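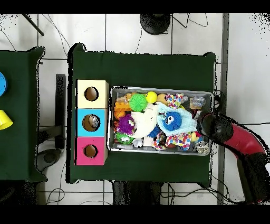

Andor Takács wrote in to say that my last gripper page was nice enough, but he'd read the whole thing and still couldn't tell which one to buy for picking soft stuff out of a tray. Fair! So I've redone it as a list of the questions I get most, with his at the top. I'll keep adding to it as the mail comes in.

Okay, which one should I buy?

If most of what you pick is soft or fuzzy, get the Luvholm. If most of it is hard and has a regular shape, get the Drovasard and enjoy how tidy it is. I have both, I swap between them, and if I could only keep one it would be the Luvholm, mainly because it forgives me when my aim is off.

What exactly did you compare?

Two grippers on the same arm, with the same controller and the same mixed tray of toys. The Drovasard is a stiff two-finger parallel gripper with rubber pads. The Luvholm has fingers that bend and wrap a little when they meet something. Everything else stayed put, including my bad habits at the controls.

How many picks did you do?

300 with each one. A pick counted if the toy came out of the tray and stayed in the fingers until I let go of it on purpose. The Luvholm got 271 of them. The Drovasard got 200, and it would have looked a lot better on a tray of blocks, so please don't wave that number around as if it settles anything.

Why toys?

They're cheap, they're all different, and a drop doesn't hurt them. I like having plush, spiky rubber, crinkly stuff and hard plastic in the same tray – you find out fast what a gripper hates. A tray of identical cubes told me almost nothing when I tried it last year, except that I get bored easily.

What was the hardest thing to pick up?

Smooth balls, with the stiff fingers. If you come down even slightly off center they squirt out sideways and you spend the next minute chasing them around the tray. Spiky balls are much easier because the pads have something to hang on to. With the soft fingers my trouble spot was anything thin and floppy lying flat. The fingers close over the top of it and come up with nothing, and you feel silly.

Does plush really need a special gripper?

Nope. Both can lift plush all day. The trouble is what comes along with it! The stiff fingers pinch a fold of fabric and sometimes pinch a bit of the neighbor too, so you get two toys for the price of one. I counted those as misses, which a couple of readers thought was harsh. I'm sticking with it. If you asked for one thing and got two, you're going to have to put one back.

How do you deal with the edge of the tray?

Slowly. A metal tray has no give at all, and the first time you drive a fingertip into the rim you'll hear it in the next room. I lower the speed for anything near the wall and I come in with the fingers lined up along the side of the tray, so that only one of them has to fit into the gap. The Drovasard is better here, by the way. Its fingers are thinner and they go where you send them.

Can I use those boxes with a hole in the top as a target?

Sure, and I'd recommend it once plain picking feels easy. Dropping something into a round hole is a separate skill and it shows up things the picking test hides. Soft fingers let go a bit late and a bit crooked, so the toy swings on the way down. I haven't done a proper count for this part yet. My feeling so far is that the stiff gripper wins.

Which controller were you using?

The Pap, on firmware 2. I tried the Tultusell for a while in June and I liked the handle more, but there was a little lag when closing the fingers and it drove me up the wall. It may well be something in my setup. If you have one running without the lag, write to me and tell me what you did – I'd love to go back to it.

Do I need to recalibrate after swapping grippers?

Yes, every time, and I say that as somebody who skipped it and then spent an evening blaming the camera. The Luvholm is longer, so if the arm still thinks it's holding the short one you'll press straight into the bottom of the tray. Change the tool length first, then check the height over an empty corner before you go near anything.

Does the tablecloth matter?

A bit. Cloth stops loose balls from rolling as far, and a plain color is kinder to the camera when you're looking for something that fell out. Pull it tight, though. I've had the tray creep on a loose one, and then all my saved positions were off by a finger's width.

What about suction?

I don't own a suction gripper, so I've got nothing useful to say. A few people have asked. If somebody lends me one I'll run the same 300 picks and put the result on this page.

Can I get your count sheet?

Of course. It's a plain spreadsheet with one row per pick and a column for what went wrong. Drop me a line and I'll send it over. My notes column is full of grumbling, so skip that one.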